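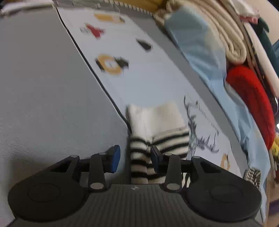

Baby clothes should be folded by type, and socks first. I have held this view since July. Duarte Coelho prefers to stack whole outfits, which suits travel but wastes drawer depth.

Tops take longer. Lay the garment face up, fasten any buttons, then bring the sleeves in - hood last.

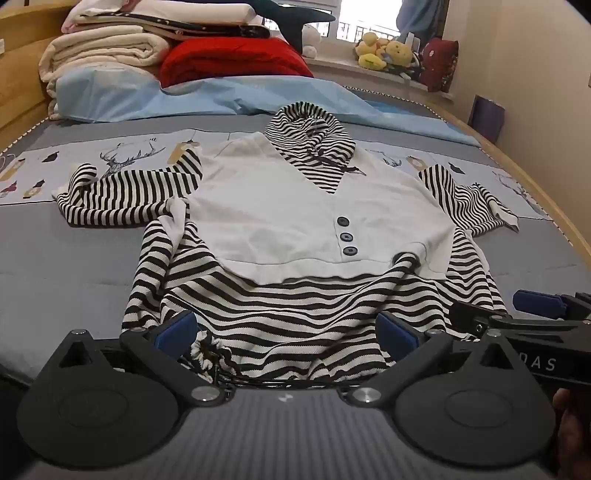

Stripes help, as a crooked fold shows at once. Thick knits are the exception: two folds at most, and never under other things.
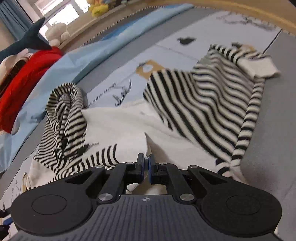 Drawer order

Socks at the front, knits at the back.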